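Home Stories Essays Archive Subscribe

The Last Carrier at Staritz

Zorica Radulović got to the Staritz site at ten at night with the gate key in her coat and the work order on her phone. The order was short. At 2 a.m. the old carrier would be locked from the operations center, and after that she was to power down the cabinet, pull the four radio units, and bring them back to the depot in Veltard.

She had worked on the site before. She had put those radios up herself, nineteen winters back, when she still climbed. Now the younger crews climbed and she did the ground work, and she didn't mind that much. Her knees were bad on ladders.

The shelter was cold and smelled of old batteries. She turned on the heater, set her laptop on the rectifier and called in.

"Operations, Yeh."

"Radulović at Staritz. I'm inside. Door alarm is me."

"I see it," said Man-lok Yeh. "You're early."

"The road was clear."

He told her there was nothing to do until two. He would call her at a quarter to. She said she would rather stay on the line if he wasn't busy, and he said he wasn't. They had worked nights together for years and had met in person once, at a retirement lunch, where they had both been shy and talked to other people.
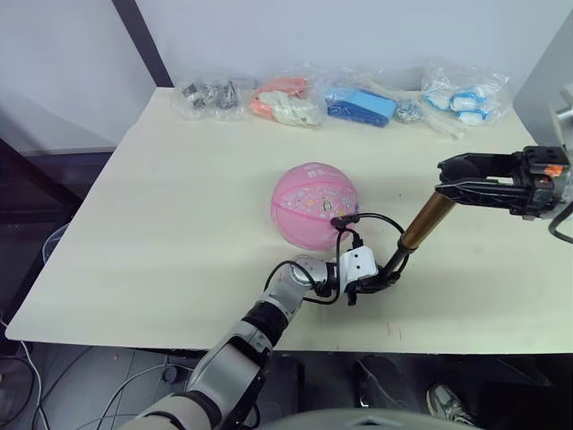
She ate her sandwich standing up. Yeh read her the counters as they refreshed. The old carrier had been emptying for months. In April there had been 793 devices attached to it across the whole valley, most of them meters and alarm panels, and the company had written to every owner it could find. Some had answered. Most of the boxes had been swapped by then, or had gone quiet on their own.

"What's left?" she asked.

"On your sector? Three."

"Three what?"

"One is a pump controller. The water company knows, they've got a new modem going in tomorrow and they're fine with the gap. One looks like a car that never moves." He typed for a while. "The last one is a phone."

"Somebody's phone."

"It's an old one. It can't do anything newer. It makes one call a night."

Zorica put the sandwich down on its paper. "What time?"

"It varies. After midnight, mostly. Short calls, under a minute."

"Who does it call?"

"You know I can't look at that," he said. "I can see there's a call. I can't see where it goes, not without a ticket, and I'm not opening one for this."

"Did they get the letter?"

"The account got the letter. The account address is a post office box in Grenutov." 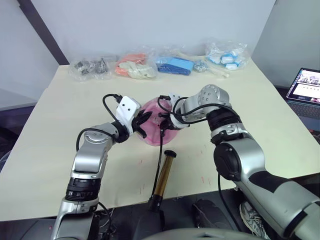

FICTION

At midnight she went outside to check the ground kit. The wind had dropped. From the fence she could see most of Staritz, the grain dryer, the street with the lamps, and a few houses on the far slope with their porch lights on. The north sector pointed straight at the slope. She tried to work out which house it would be and gave up, as there were more of them than she remembered and it wasn't any of her business.

When she came back in, Yeh was still there. He had muted himself to talk to somebody about a fiber alarm and now he was back.

"Anything?" she said.

"Not yet."

She labeled the cables while she waited. The original labels had gone brown and several were wrong. On the inside of the cabinet door someone had written the name Tsai in marker, with a phone number that was one digit too short. Tsai had been the contractor who did the commissioning. He had bad handwriting and a good truck, and he had once driven her to the hospital in it when she cut her hand on a bracket. She took a photo of the name before she thought about why.

"Could we leave it up?" she said.

"Leave what up?"

"The carrier. Until the call's done."

"The lock is at two. It's a script, it runs for the whole region."

"I know what it is."

He didn't say anything for a bit. She could hear his chair.

"I can take one site out of the script," he said. "I'd have to give a reason."

"Say the field tech asked for more time on the grounding."

"Is there something wrong with the grounding?"

She looked at the grounding bar. One lug was loose enough to turn by hand, and she turned it. "Yes," she said. "There is." 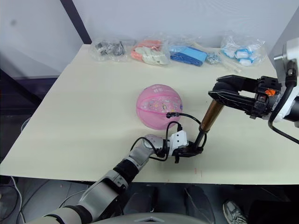 After Two

The rest of the region went down on time. Yeh read the sites off as they locked, in the flat voice he used for everything, until the only one left on the list was Staritz. Zorica tightened the lug. She did the one next to it as well, then she sat on the battery box with her coat closed and the heater against her boots.

At ten past two the traffic counter went from zero to one.

"That's it," said Yeh.

Neither of them spoke while it was up. It was a silly thing to be quiet about, since the call couldn't hear them. A small green lamp on the baseband unit blinked a little faster than before, or she thought it did. Then the counter went back to zero.

"Forty seconds," said Yeh. "Normal release."

"All right."

"Do you want me to lock it?"

She thought about the phone on a table or a nightstand somewhere up the slope, and whoever had just set it down. Tomorrow it would say no service. They might walk around the house with it. They might drive to the shop in Grenutov, where a boy would sell them a new one and move the number over, and that would take half an hour and cost less than they expected. Or it was a machine after all, some dialer in a barn reporting a temperature to another machine. She had seen those too.

"Did anybody try sending a text to it?" she asked. "To the phone. About the shutdown."
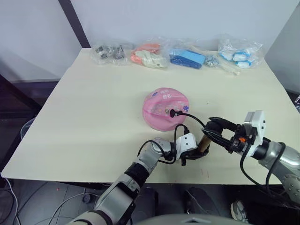
Four clear bags along the back of the table.

"There were texts. Automatic ones. I don't know if that model shows them properly."

"Send one more. Put the shop's number in it, and the opening hours."

"What do I sign it?"

"Sign it from the company."

He typed it and read it back to her. She asked him to take out the word "legacy" and he did. The delivery report came in a few seconds later, and he told her so.

"Okay," she said. "Lock it."

The green lamp went out. She opened the breakers from left to right, waited for the fans to stop, and wrote the time on the sheet. Yeh closed his side of the order and asked if she was all right to drive. She said she was going to start on the radios first, while the crew was still on its way up the hill, and that he should get some coffee.

"I'll stay on until they're with you," he said.

She put the phone on speaker, set it on the shelf over the cabinet, and went to look for the long wrench.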